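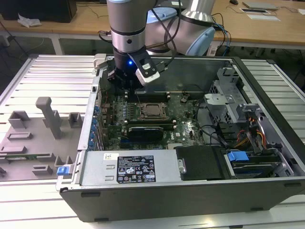 Page 85

Chapter 6
Inside the Tower: Opening, Looking, Laying Out

Search this book Go

Case on its side, panel off, everything facing up. That is how you start this chapter and how you will spend most of it. Chapters 1 through 5 were the outside of the machine – ports, cables, what plugs into what. Now the inside.

You need a desktop tower you are allowed to take apart. An old one is better. Don't use the one with your taxes on it.

What you will be able to do by the end:

– name the main parts on sight, in more than one make of case
– follow a power wire from the supply to the part it feeds
– take out and put back memory, a graphics card and a drive
– leave a processor socket alone until it's time not to

Before the lid comes off

Shut down. Switch at the back to off, then pull the cord. Press the front power button once with the cord out and hold it for a few seconds. Wait 30 seconds anyway. People skip the wait and mostly get away with it. Wait.

Touch bare metal on the case before you touch a board. If you have a wrist strap, wear it. If the floor is carpet, wear it for sure.

Clear the bench. A tower on its side takes up more table than you think, and the parts that come out of it need somewhere to go. A tray beside the case is best, one with blocks or dividers so that boards aren't lying on top of each other. Put small boards down flat. No drinks.

Screws go in a cup, and the cup gets a label. Case screws and drive screws look the same until you try to put one in the wrong hole and strip it.

6.1 Finding your way around

Beginners look for the parts they have heard of and ignore the rest. Do it the other way. Start with the biggest piece, the motherboard, and work outward to the walls.

In the opening photograph the board is green and fills the middle of the case. Boards also come in black, blue, brown, even red, and the color tells you nothing. What matters is what's mounted on it. Find the socket first. It is the square place with a metal retention frame and a lever, and in the photograph it is empty, so you get a clear look at it. In a working machine you won't – the processor covers it, and a heat sink and usually a fan cover that.

From the socket you can find nearly everything else. Memory slots are close by, long and thin with latches at the ends. They need to be close, the signals don't like to travel. Some boards have one bank of slots, some have one on either side of the socket, so don't stop looking when you find the first. Then the expansion slots, where the graphics card goes if there is one.

The rear wall of the case is where the expansion cards poke through. Older cases hold each card with a screw. Plenty of later ones use plastic latches in a row, often a bright color. Blue is common, you'll see blue latches in the photograph too. In many cases a bright color means "you may touch this," a convention several makers follow and none of them has to.

Power supply next. Metal box, silver or black, with a label crowded with small print. Read the label. It gives the output for each voltage, and you will want those numbers in Chapter 9. Don't open the box itself, ever. It can hold a charge long after the cord is out and there is nothing in there for you to fix.

Then the drives. They sit in a cage or tray, usually toward the front, and the cage may be perforated to let air through. Check for a clip before you reach for a screwdriver. A lot of trays slide straight out once the clip is pressed.

6.2 Wires

Wires scare people more than boards do. They shouldn't. Most of what looks like a tangle is one bundle from the supply splitting up on its way to different parts.

Color codes for a standard supply, learn these now:

Black – ground
Red – 5 volts
Yellow – 12 volts
Orange – 3.3 volts

There are others (purple, green, gray) and we get to them in 6.4. Some newer supplies have all-black wires, in which case the colors are no help and you go by the shape of the plug and the position of the pin. Some big-name towers use there own plugs and their own pin order. Check the service manual before trusting any table, this one included.

Thin wires are a separate matter. Front panel button, front panel lights, fans, maybe a speaker. They come off easily and go back on wrong just as easily. Draw the header before you unplug anything from it. A photo is good, a drawing is better. You look harder when you draw.

6.3 Order of removal

Cables first, then cards, then memory, then drives. Processor last or not at all. The graphics card has a latch at the far end of its slot that you can't see well with the card in place – feel for it, push, then lift the card straight up. Never rock it side to side. If it won't move, you missed a screw or the latch. Stop and look.

Memory: open both latches, the stick rises a little on its own, lift by the edges. Note the notch in the bottom. It lines up one way only.

If the socket is empty, cover it. A plastic cap is made for this. Nothing should fall into a socket, and no finger should go in one. Depending on the make, the pins are on the processor or in the socket, and bent pins in the socket usually mean a new board.

Bench notes: four practice towers

The exercises in this chapter were tried on four used machines, sold to us under the names Stido, Halov, Ashby and Gurkov. Yours will differ. What slowed us down:

Stido – drive tray clip brittle, press gently.
Halov – memory latches blocked by the graphics card. Card has to come out first, whatever the order in 6.3 says.
Ashby – side panel slides back before it lifts. Don't pry.
Gurkov – short power leads, nothing reaches if the bundle is routed behind the cage. Mark the route with tape before you pull it.

Exercise 6A. Sketch and label

Open your tower and lay it flat. Without removing anything, sketch the inside on one sheet of paper. Big shapes only. Label the motherboard, socket or heat sink, memory slots, expansion slots, power supply, drive cage. Then draw the main power bundle as a single line and add a branch wherever it splits. Keep the sketch, you need it for 6C.

Exercise 6B. Three parts out, three parts in

Take out one stick of memory, one card and one drive. Set them on the tray. Close your notes, put all three back, then check against the sketch. Reconnect power and start the machine. If it beeps and won't start, reseat the memory before you do anything esle. Full seating needs more push than feels polite.

Key terms for this section: retention frame, header, expansion slot, drive cage, seating, ground.

Next: 6.4 The rest of the colors

2,605 views 6 comments Share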